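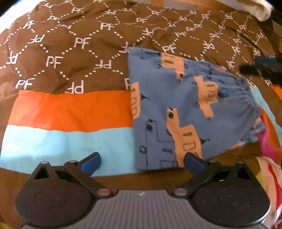 Children's picture book series: does the reading order matter, and are the reprints the same text?
Posted in Books, Children's books

Raíssa Vieira
I am trying to put together a full set of the Sisard the Badger books for a five-year-old. I have 3 of the 16 titles, all secondhand. Two have numbers on the spine and one does not. The unnumbered copy also has fewer pages than the listing I bought it from. Are there two versions of the text? And do the stories need to be read in order? I would prefer not to buy the same story twice under different titles.

Norbert Hrubý
Order does not matter. We read them at random.

Oldřich Baláž
There are two versions. The first printing is the small square hardcover from Monholm, numbered on the spine. The later paperback drops the numbers and cuts the text to fit a shorter page count. The pictures are the same but several are cropped, and the map inside the front cover is missing. Check the back of the title page: if it says "abridged for younger readers" in small type under the copyright line, it is the short text.

Two titles were changed for the paperback. "Sisard and the Wet Coat" became "Sisard Gets Rained On," and "The Long Ladder" became "Up Goes Sisard." Those are the ones people buy twice.

On order, I partly disagree with the answer above. Most of the books stand alone. Number 5 introduces the heron, and the heron is in all the later ones without any introduction. Read 5 before anything with a higher number. The rest can go in any order.

There is also a single-volume collection, some 400 pages, which uses the full text. It is heavy for a child to hold and the binding on mine split in July.

Radomír Brabec
The collection leaves out "Sisard at the Mill," at least in my copy. I don't know if later printings put it back. Does anyone have the audio version? The library has it listed but it is always checked out.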